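Setting Up a Small Pipetting Station

A pipetting station doesn't need much room. A clear stretch of bench, a stand, a rack and a box of tips will cover most of what a teaching lab or a small workshop does in a day. How you lay it out affects how often you knock something over.

What you need

One single-channel manual pipette
A pipette stand
A test tube rack
Tubes with screw caps, in the sizes you use
Tips that fit your pipette
A waste container for used tips
A marker and labels

Step 1. Clear and wipe the bench

Take everything off the bench, including notebooks. Wipe it down with whatever your lab uses and let it dry. A dark benchtop shows powder and dried salts well but hides small drops of clear liquid, so look at it from a low angle before you start. On a white bench the problem runs the other way.

Step 2. Place the stand

Set the stand toward the back of your working area, where you can reach the pipette without leaning over open tubes. All the feet should be flat on the bench. If the stand rocks, turn it or move it until it doesn't.

Hang the pipette with the tip end down and nothing on it. Never hang it up with a used tip still attached, and don't lay it on its side with liquid in the tip. Liquid can run back into the barrel, and then you have a cleaning job.

Stands vary a lot. The carousel type holds several pipettes and takes up a fair amount of space. The type with two legs and a bar across the top is narrower and easy to move. For one or two pipettes I would buy the second kind.

Step 3. Put the rack in front

The rack belongs between you and the stand, a little toward your working hand. At Brivcombe we used to keep racks behind the stand, until Wenche Bråten pointed out that every sleeve in the room was brushing the pipettes on the way past. We moved them all forward that same afternoon.

Choose a rack with a base plate as well as a top plate. The lower plate supports the tubes and helps keep them upright. Clear acrylic is a good choice for beginners — you can check the liquid level without lifting the tube out. It scratches, so wash it with a soft cloth and keep it away from acetone.
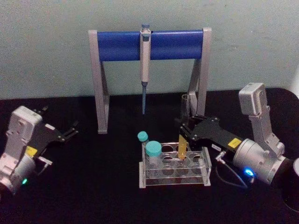 Hole size matters more than the number of holes. A narrow tube in a wide hole will lean, and a leaning tube is hard to hit cleanly with a tip. If you work with two widths, as with the narrow tube and the wider conical one here, both with teal caps, try each in the rack before you fill anything. Label the side of the tube as well as the cap, particularly when your caps are all one color.

Step 4. Set out the tips

Keep the tip box on the same side as your working hand, lid open only while you are using it. Many tips are color coded by volume, but the colors are not the same from every supplier. Check the range printed on the box against the range on your pipette. Put the waste container on the same side, farther out.

Step 5. Do a dry run

Go through the whole movement once with empty tubes: pipette off the stand, tip on, over to the rack, tip off, pipette back on the stand. If your arm crosses an open tube at any point, move something and try again.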